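Nine Laps of the Nunden Campus

An open day puts a sidewalk robot on ordinary asphalt, with the route printed in advance and the logs on a screen

The route sheet handed out at the door was a single page. It showed a loop of 431 meters, starting and ending at the loading bay behind the Nogueira workshop, with six numbered stations where visitors could stand. On the reverse was a table of the robot's operating limits: maximum speed on shared paths, minimum clearance to a pedestrian, maximum curb height, maximum water depth. The last entry had been left blank.

Inês Valente, who leads the navigation group at Pumon, filled in the blank verbally at the start of the briefing. The company does not yet have a figure for water depth that it is willing to publish. The vehicle is sealed well enough to drive through a shallow puddle. What it cannot do is establish, from the near side, that a puddle is shallow. Until it can, the planner treats standing water as something to go around when there is room and as a reason to stop and ask when there is not.

The vehicle is called Urlow. It is a six-wheeled delivery platform with a lidar unit, wheel encoders, an inertial unit and a set of low-mounted cameras. The cameras do most of the work that interested the visitors. Lidar gives Urlow a reliable account of walls, trunks, parked cars and people. It gives a poor account of the difference between asphalt and short grass at the same height, and a worse one of water, which tends to return either nothing or a false surface well below ground. Surface classification is therefore done from images, and the open day in December was arranged to show how that part of the system behaves outside a test hall.

Nunden was chosen for its surfaces. The campus has long straight service paths beside buildings, wide paved areas without lane markings, lawns that meet the path with a curb in one place and no edge at all in another, and asphalt that has been patched many times. Pumon has been mapping it since the spring. The map stores building outlines and path centerlines but no surface condition, on the grounds that surface condition changes faster than anyone would update it.

Before the first lap, Tomás Barros ran through the perception stack on a wall screen in the workshop. Barros maintains the labeling tools, and his part of the briefing was the longest. The classifier assigns each region of the ground to one of a small set of classes: drivable hard surface, drivable with caution, soft ground, standing water, obstacle, unknown. It was trained on 2616 labeled images, a small set by current standards. The group has resisted enlarging it quickly. Early on, Barros said, they added a large batch labeled by an outside contractor and the puddle results got worse. The contractor's labelers had marked every dark area of asphalt as water.

Dark asphalt is the central difficulty. A damp patch, a fresh repair and a thin sheet of water can all be darker than their surroundings. A deeper puddle under a white sky can be lighter. Brightness taken alone is close to useless, and the group now relies on two other cues. One is reflection: if a region contains inverted tree shapes that shift with the robot's motion in a way the ground texture does not, it is probably water. The other is the rim, since standing water on old pavement usually ends in a closed curve that follows the depression.

Neither cue is dependable at a distance. Barros described a handoff at short range, where the classifier is allowed to overrule its own earlier estimate. At longer range the planner only notes a possible cost and keeps its options open by staying near the middle of whatever is drivable.

He then went through stills from the site, without overlays, and asked the room to say where a wheel should go.
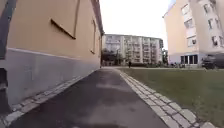
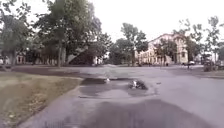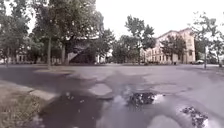
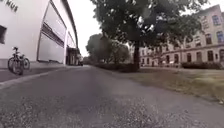

Ground conditions on the Nunden campus under an overcast sky. The second and third views show standing water on the asphalt.

The room did reasonably well on the first still, where the path has a border of paving stones on either side and the grass lies beyond the right-hand one. Borders of this type are easy for the classifier too. A change of material along a continuous line is one of the strongest signals it has, and corridor following in such places needs little more than the two edges and a check for people ahead.

Opinion divided on the second. The puddle itself was obvious to all. The dark lump sitting in it was not, and suggestions from the floor included a piece of broken asphalt and a clump of leaves. Valente used it to explain the unknown class. The planner has no need to name such an object. It needs to know that the thing stands proud of the surface, that its base is hidden and that a route exists that does not touch it.

The third still produced the most discussion. There are two puddles in the right half with dark tree reflections in them, a broad dark wet area to the left, and lighter repaired patches beyond. An earlier version of the classifier, according to Barros, would break a reflecting puddle of this type into fragments, calling the bright parts water and the dark parts pavement. The planner would then find a path through the fragments. The current version groups regions by rim before classifying them, at a cost in processing time that Pumon considers acceptable at walking speed.

The fourth was included for its right side, where asphalt gives way to grass without a sharp border. Here the classifier is told to be vague. It outputs a band of intermediate cost, and the planner keeps out of the band unless it has to yield to someone coming the other way.

The laps began at 10:30. Urlow completed nine, with a safety operator walking behind it carrying a stop button on a lanyard. The speed was that of a slow pedestrian. Visitors at station two could watch a live cost map on a tablet, updated with a slight lag – enough that the robot had usually begun its turn before the screen showed the reason.

Seven laps ran without intervention. On the fourth, Urlow stopped short of a wet section between stations three and four and requested help. The log gave the cause as insufficient confidence in rim closure. The operator approved a detour to the left and the robot took it. On the eighth, the operator pressed the button when a visitor stepped backward into the path while filming. Valente pointed out that the robot had already begun to brake, and also that the operator was right not to wait for it.

Position error was small for most of the loop and grew in the widest paved area, where walls are far away and tree canopies are a poor match for the stored map. The correction came when the robot got back alongside a building. Pumon publishes these plots for every lap, including the ones it does not like, and a printed set was pinned up in the workshop by the afternoon.

Questions afterward were mostly practical. A facilities manager asked about snow and was told that there is no snow class yet. Another visitor asked whether depth could be measured by lowering a probe. It had been tried, Barros said, and the probe arm broke on a curb in its first week. Someone from a wheelchair manufacturer wanted to know if the surface classifier could be licensed on its own. Valente took a card.

The next change to the system is a memory for surface condition, kept for hours and then discarded, so that a puddle found on one lap can inform the next. At present every lap starts from nothing. On the ninth lap Urlow slowed for the wet section between stations three and four, considered it for 6 seconds by the log, and went left.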